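Why Do Things Have Holes?

Look around your home and you will find holes almost everywhere. A button has them. So does a slice of bread. Some holes were put there by people, and some formed by themselves. Most of them do a job.

Holes that let water out

A colander is a bowl with holes. When you pour in cooked pasta, the water runs through and the pasta stays behind. A flower pot usually has a hole in the bottom for the same kind of job. Roots need air as well as water, and in a pot with no hole the soil can stay soggy until the roots rot.

Holes that let air in

Air carries water away too, only more slowly. A damp towel rolled up in a ball may still be damp the next day. Hang it up, and air can reach both sides. Laundry baskets, bread racks and fruit bowls often have holes so that air can move around what is inside. Onions keep longer in a net than in a closed plastic bag. 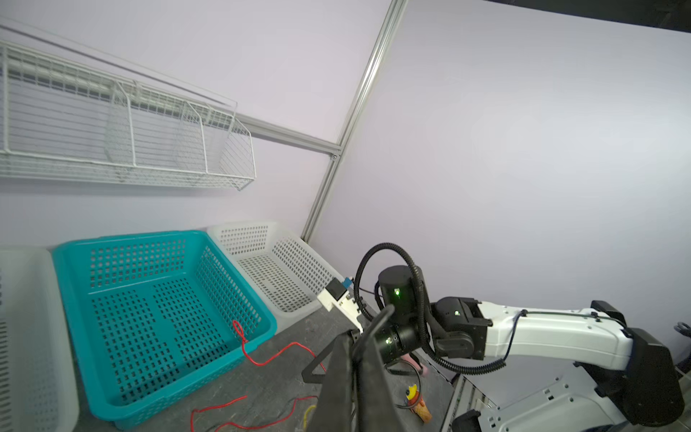 Holes that save material

A thing with holes uses less plastic, metal or clay than a solid thing of the same size. It weighs less, and it can still be strong. Many bricks have holes through the middle, which makes them lighter to lift and easier to bake all the way through. The old footbridge in Wamville has 30 round holes cut in its side beams. They make the beams lighter.

Inside your body, the ends of your long bones are full of tiny spaces. They look a little like a sponge. 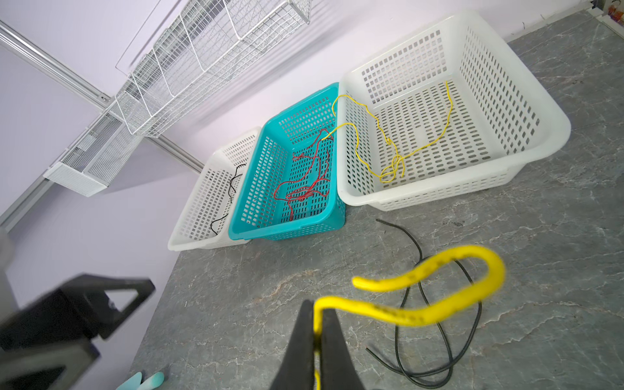

Rutilio Gallegos asks, does a sponge still have holes when you squeeze it? My daughter in Custville says they go away.

They get smaller, but they do not go away. Squeezing pushes the water or air out of them. When you let go, the sponge springs back and the holes open up again.

Holes made by gas

Bread dough contains yeast, and yeast makes a gas. The gas gets trapped in the dough as bubbles. In the oven the dough sets, and the bubbles stay as holes.

Holes and light

Light passes through a hole and is stopped by the solid part around it. Hold a fork near a wall in the sunshine. You will see the shadow of each prong, with bright gaps between. Move the fork away from the wall and the edges of the shadow turn fuzzy.

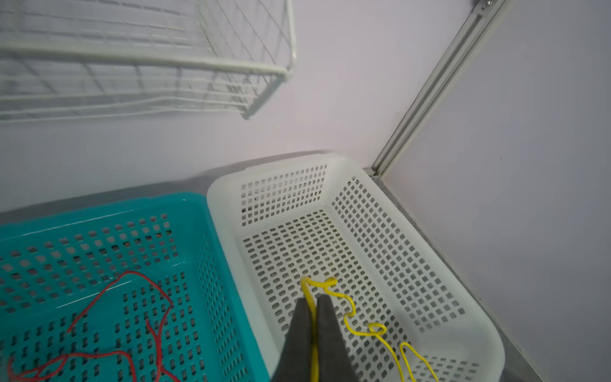 A wire shelf and its shadow on the wall

Try it yourself

You need 2 paper cups, a pencil and some water. Ask a grown-up to help you poke 7 small holes in the bottom of one cup and one small hole in the other. Hold both cups over a sink and fill them to the same height. Which one empties first?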